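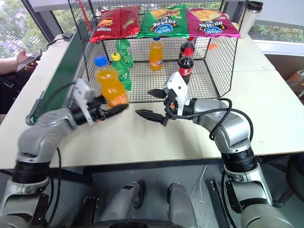 Figure 7.1 Chips and soft drinks sharing one basket.

Chapter 7
Goods That Keep Company

In the last chapter we raised the price of a thing and watched people buy less of it. If this struck you as something your grandmother could have told you for free, you are in good company, and she would probably have skipped the graph. In this chapter we raise the price of one thing and watch what happens to a different thing, a subject on which grandmothers are less reliable.

After reading this chapter you should be able to tell a substitute from a complement, work out a cross-price elasticity, and explain why its sign matters. You should also be able to spot a pair of goods that have nothing to do with each other, a harder job than it sounds once you have spent a week looking for connections everywhere.

7.1 The Soda Problem
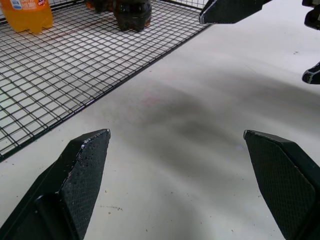

Cleltdale, May 2021

Liette Lavoie sells snacks from a counter next to the bus station. In March she sold 300 bottles of Staro, a soda whose flavor the label gives as "citrus" and leaves at that. Her supplier, Keegan Fraser, then sent a cheerful letter about rising costs, and she put the price of a bottle up by 50 cents. Over the following month she sold 200.

So far this is Chapter 6, and she had expected it. She had even made a small chart on the back of Fraser's letter. What she had not expected was trouble in the chips. Her price for a bag of Tadel had stayed where it was, the bags hung in the same spot, and the recipe was as salty as ever. Yet sales of Tadel fell by 34 bags. Meanwhile bottled iced tea, which had been gathering dust since the previous summer, began to need restocking.

Lavoie's first theory was that the customers had turned against her personally. Her second theory was better, and it will take up the rest of this chapter.

7.2 Two Kinds of Neighbor

Two goods are complements when people tend to use them together, so that a higher price for one lowers the demand for the other. Chips make people thirsty. A customer who walks past the soda because it costs too much may well walk past the chips too, and take the whole appetite home, where the tap is.

Two goods are substitutes when one can stand in for the other, so that a higher price for one raises the demand for the other. Iced tea is a substitute for soda to anyone who mainly wants something cold in a bottle. To a person who wants bubbles it is a poor substitute, and to a person who hates tea it is not one at all. Economists handle these people by averaging them.

Notice that nothing in either definition mentions where the goods are kept. Students often assume that items sold side by side must be complements, and shopkeepers often hope so. Sometimes they are right. Sometimes two things share a shelf for the simple reason that both of them fit on it. 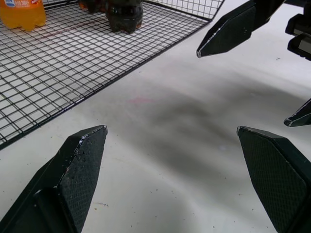

Substitutes come in degrees, and much of the argument in this field is over how close is close. Two brands of cola may be near enough that a few cents will move a customer from one to the other. Cola and milk are farther apart, although both are wet. It helps to ask what the buyer is paying for. Take the orange soda bottle standing on the wire mesh, with the rounded, lobed base typical of bottles for fizzy drinks. An engineer may admire the base, and a child may want only the color. Each has a private list of what would do instead, and the lists need not overlap. The demand curve for orange soda is built out of all these lists added together, including the ones held by people who are wrong.

Before going on, write down one good you bought this week, one substitute for it, and one complement. Keep the page. In Section 7.3 we will put numbers on all three – and you may find that your substitute was really a complement with a good excuse.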